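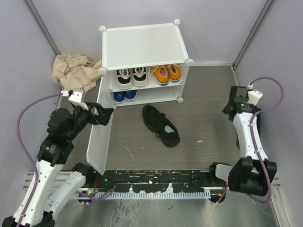 *Slide 1 – two arms, one shoe rack, and a black sneaker still on the floor.*

Hi everyone! I'm the one who does the equipment budget for our cell, so this talk is mostly money and lead times (sorry, no math).

**What we asked for.** Two arms, two grippers, paneled walls on the sides and back. Jaravel quoted the pair in April and I thought, great, done! Then came the mounts, the cables, the rail up front... that list ran to 16 lines, and I'd budgeted for 3.

**Props cost money too.** The rack, the shoes, the cloth in the corner – all of it needs a budget line. We've spent $381 on props so far, and I'd set aside nothing. Ask for a props line on day one.

**Lead times.** Grippers from Hoxha took up to 14 weeks. Order them before the arms, even if it feels backwards. Nillska ships panels fast, so those can wait.

(Pause here, ask who has bought a spare gripper. Count on very few hands.)

**Spares.** One gripper, one full cable set. A rack with a door on it gives an arm plenty to bump into, and I'd hate to lose a month over one finger.

**Next for Dristia.** We're pricing a second cell now. Same arms, same rail, and this time I'm getting the small parts quoted first. Spreadsheet is on the shared drive, go ahead and copy it!

Questions, then coffee.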